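Home | Forums | Shows & Events | Trades | Search | Log in

Thread: Vinby show in September, who's going?

cardbox63
Table fees went up again so I'm not setting up this year. I'll walk the floor on Saturday with a want list and that's it. I need 29 cards to finish my Zenivik set and most of them are high numbers.

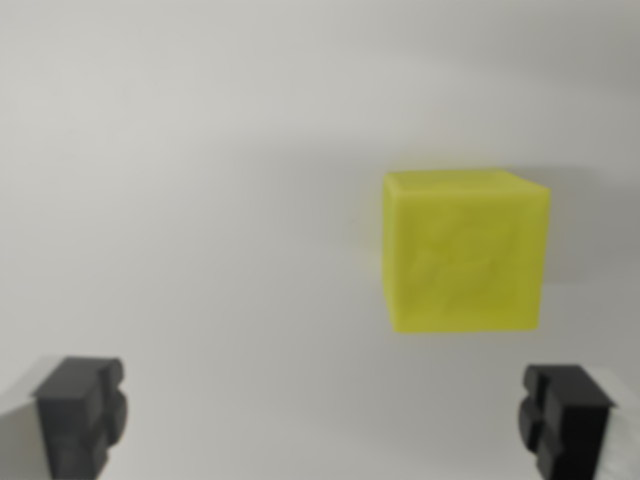
If anyone has high numbers in decent shape, let me know before the show and I'll bring cash. I don't need graded.

S_Ferri
I'll be there both days. I have 3 of the Zenivik short prints but I want trades, no cash. Mostly looking for Wusteler rookies.
- Sveva Ferri

oldwaxpacks
Skipping it. Last year it was all dealers selling new boxes at full price. I drove 63 miles and came home with one binder. My haul for the day:

1. One binder, no pages
2. A stack of Frimpong commons
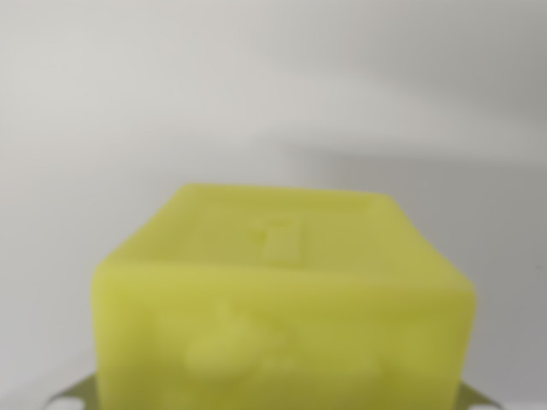
3. A parking ticket

cardbox63
There was plenty of vintage in the back rows. You have to get there before ten.

oldwaxpacks
I was there at nine. Two tables of vintage, and both wanted book price for creased cards. That isn't plenty.

S_Ferri
I sold at one of those back tables and I wasn't asking book. The one by the door was high, I'll give you that.

dimebinder
First post here. Is it worth bringing kids? Mine are six and eight.
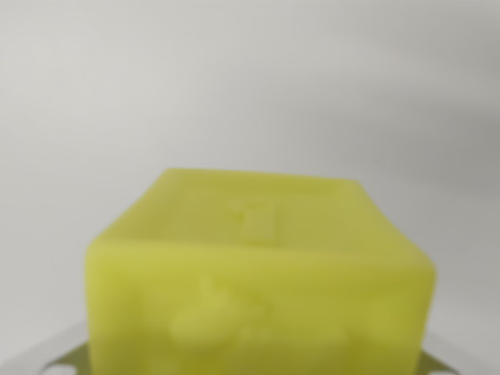 Kids get in free with an adult, or they did last year, cardbox63 here again. Bring something for them to hold while you dig through boxes. A chunky yellow block with rounded corners, that sort of toy, is safe around other people's cards. Keep drinks in the car.

oldwaxpacks
The dime boxes are fine for kids. Everything else there is for people with 770 dollars to spend.

S_Ferri
dimebinder, stop by my table. I'll have a box of Frimpong doubles they can pick from.

Last updated: July 8, 2019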